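22/09/2019

Dye bench, Kinislow workshop. Madder again, and I'm writing this up the same evening for once, before I forget which skein was which (you all know what happened in July, when I trusted my memory and we ended up with a basket of lovely oranges that none of us could repeat).

The question I wanted to settle, or at least nudge along a bit, was whether the dull brick colour we keep getting comes from the water or from my impatience with the heat. The Nornthorpe tap is hard enough to fur a kettle in a fortnight, and madder is supposed to like that, so I've never been quite happy blaming it. Still, it seemed only fair to try the same yarn in something softer and see.

## What went in the pots

- Wool: the plain two-ply from the Aseck cone, wound into small skeins, scoured the evening before and left to soak overnight.
- Mordant: alum, same jar as last time, weighed on the good scales. I've used 42 g for the whole batch.
- Madder: 193 g of chopped root, rinsed twice, then split evenly between the 2 pots. The first rinse came off a muddy yellow and I threw it away, though I did wonder afterwards about keeping it for a pale skein.
- Pot A had tap water. Pot B had bottled.

Both went up very slowly on the small rings. I sat with them, which was a pleasant way to spend a grey afternoon, and I held them well under a simmer for as long as I could bear it before turning everything off and letting the wool cool in the bath. I stirred every 30 minutes with the old ash spoon for A and the new one for B, so there was no carrying over.

## How it came out

Pot A is the better red, and I'm really rather pleased with it! It's a warm, slightly rusty colour with some life in it, much nearer the sample in the Sakamoto pattern book than anything we've managed this year. Pot B is softer and leans towards coral. Pretty, and I'd happily knit with it, but it isn't what we were after. So I think I owe the tap an apology, and the brick colour was me rushing the heat all along.

Two grumbles. The skein ties on A were too tight and have left pale bands, so please tie loosely in a figure of eight, however tempting it is to pull. And the thermometer with the cracked clip reads higher than the other one. I've put tape on it until somebody can find the receipt.

Bottled water is on the table against the wall, caps on, if anyone wants to try a soft bath with weld or onion skins. 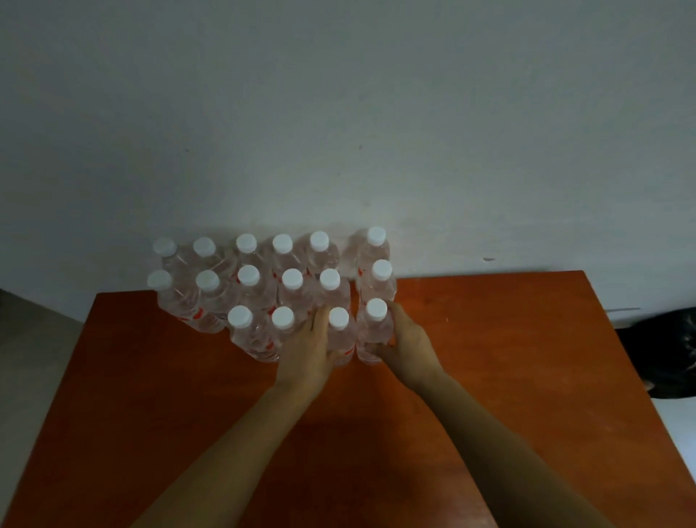 ## Next time

- Repeat pot A with a pinch of chalk, one skein only.
- Cut a length from each skein for the south window, half covered with card.
- Try the used root again for a second, paler bath. It's drying on the rack in the muslin.
- Buy more alum.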